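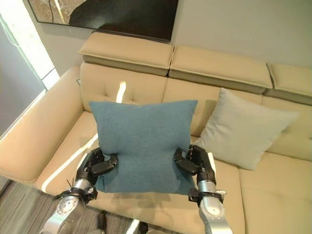
## Sofa und Kissen: Textilpflege im Wohnraum, Teil 2

Heute geht es endlich ans Sofa! Nach den Betten (Teil 1) ist das mein Lieblingsthema im ganzen Kurs, weil man mit so wenigen Handgriffen so viel verändert. Ein helles Sofa mit glatter, lederartiger Oberfläche und zwei Kissen in verwandten Tönen, Blaugrün und ein blasses Graugrün: Mehr braucht eine Sitzecke oft gar nicht.

### Reihenfolge

1. Alle Kissen und Decken herunternehmen. Auch das eine, das doch "schon ganz gut" liegt.
2. Sitzflächen und Nähte mit weicher Bürste absaugen. In der Naht zwischen zwei Sitzteilen sammelt sich am meisten.
3. Glatte Bezüge nebelfeucht abwischen, von der Rückenlehne zum Sitz, dann trocken nachgehen. Geknöpfte oder gesteppte Rückenpolster nur tupfen.
4. Verstellbare Kopfstützen alle auf dieselbe Höhe bringen. Wirkt sofort!
5. Kissen aufschütteln und erst dann wieder hinstellen.

### Kissen in Form bringen

Wir fassen das Kissen mit beiden Händen an den Seiten und drücken es zur Mitte hin zusammen. Dabei zieht es sich in der Taille ein, die Ecken gehen nach oben und außen, und die Füllung kommt in Bewegung. Loslassen, um eine Vierteldrehung weiterdrehen, wieder drücken. Fünf Durchgänge reichen bei einer Faserfüllung meistens, Federn wollen ein paar mehr.

Bhavana Panicker hat letztes Semester gefragt, ob man den berühmten "Knick" oben braucht. Nein! Bei glatten Stoffen sieht er schnell streng aus, bei leicht flauschigen hält er ohnehin kaum. 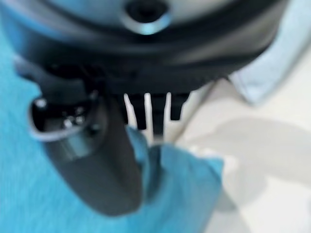

Beim Aufstellen gilt: Das hellere Kissen lehnt schräg am Rückenpolster, das kräftigere kommt davor und darf es ein Stück überdecken. Probiert es ruhig auch andersherum aus, der Unterschied ist verblüffend.

### Frottee

Jetzt zu dem Stoff, der bei uns immer die meisten Fragen auslöst. Frottee besteht aus lauter kleinen Schlingen, und genau die machen ihn so saugfähig und so griffig. Streicht einmal mit der flachen Hand in beide Richtungen darüber, man spürt die Schlingen richtig kippen.

- Vor dem Falten kräftig ausschlagen, die Schlingen richten sich dabei auf.
- Gezogene Schlingen abschneiden, niemals herausziehen.
- Weichspüler weglassen, er legt sich um die Fasern.
- Längs dritteln, dann quer halbieren. Die geschlossene Kante zeigt nach vorn.
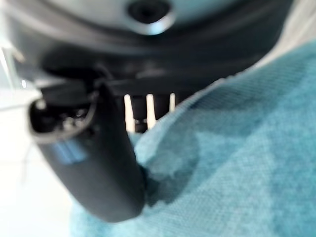

Bei der Farbe bitte großzügig denken: Ein Handtuch muss nicht exakt den Ton der Kissen treffen, die Struktur schluckt ohnehin Licht und lässt alles etwas tiefer erscheinen.

### Bis zur nächsten Einheit

Übungsblatt "Hornstead" bearbeiten (Grundriss liegt im Ordner). Bringt bitte ein eigenes Kissen mit, dazu ein Stück Frottee, gern alt. Wouter Michiels zeigt uns dann im Oktober das Flicken von Webkanten, und darauf freue ich mich schon sehr.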